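Can a robot tidy up yet?

Every February I go back and check on the chore robots, mostly because I'd love to own one. I have two kids and a bin system that works on paper. So I spent a morning at Celtby, where the Pradeo bench is learning to sort toy bricks, and I got down at table height to watch. Red and yellow bricks in a heap, a little green bin to the side, two arms. A five-year-old's job, basically! 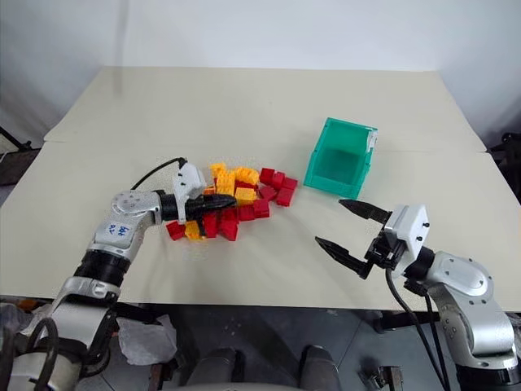

What it's good at, and what it isn't

Picking up one brick that's lying by itself? Pretty solid these days. A pile is another story. Bricks lean on each other, the one you want slides under its neighbor, and the fingers have to nose their way in without shoving everything off the table. The team told me they'd run 220 tries in their last round, and the crowded middle of the pile is still where most of the trouble is.

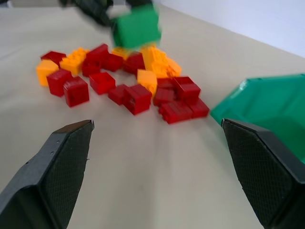
Speed is my other gripe. One session I sat through took 17 minutes, and I could have done the same cleanup while my coffee brewed (and I'm slow before coffee). Still, I left more hopeful than last year. Laundry, no. Dishes, not at my house. But bricks into a bin, I'd give that a couple more years.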